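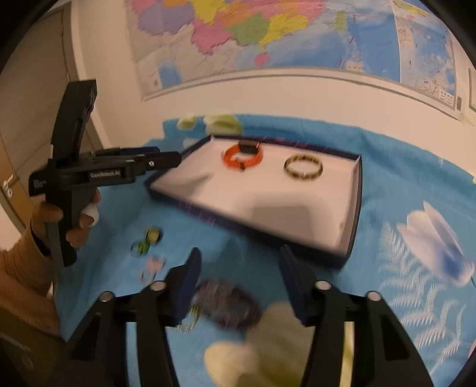 Nuanchan Saithong has run the small valuables desk at the Parkcombe repair exchange since June. Her subject is what people wear on their wrists, and how it should be kept when they take it off.

The first thing she asks a customer is where the item spends the night. "Most say the bedside table, on bare wood, next to a glass of water," she says. "I would like it in a tray. Shallow, with a rim, and a pale floor so that a loose pin or a stone shows up at once."

She keeps watches and bangles in the same tray but does not let them touch. A bangle is harder than most watch glass, and a clasp will mark it. Soft straps are left curled in their natural loop with the face upwards. "If you press a rubber strap flat under a book, it takes a set," she says. "Then it sits badly on the wrist and the owner blames the buckle."

Cleaning is kept plain. Straps are wiped with a damp cloth after exercise and dried before they go back on. For plated bangles she uses a dry cloth only, and no polish. Patterned bands need a soft brush, worked along the pattern - dirt collects in the low parts and holds moisture there.

Clasps account for much of the desk's work. Saithong checks each one by closing it 6 times and listening. A worn catch closes with a duller sound, she says, and should be replaced before it opens by itself. Of the last 90 bangles brought in, over half needed nothing more than a clean and a slight adjustment to the catch.

Thanakorn Somboon, who handles the bookings, would like customers to bring the charger along with a smartwatch. "We get the watch with a flat battery and can't test it," he says. He also asks them to remove the screen lock first.

On work surfaces, Saithong prefers a cloth on the table to a rubber mat. A dropped bangle lands quietly on it and does not roll far. She washes hers weekly, without softener, which she says leaves a film on metal.

The desk is next open on Sun 4 August.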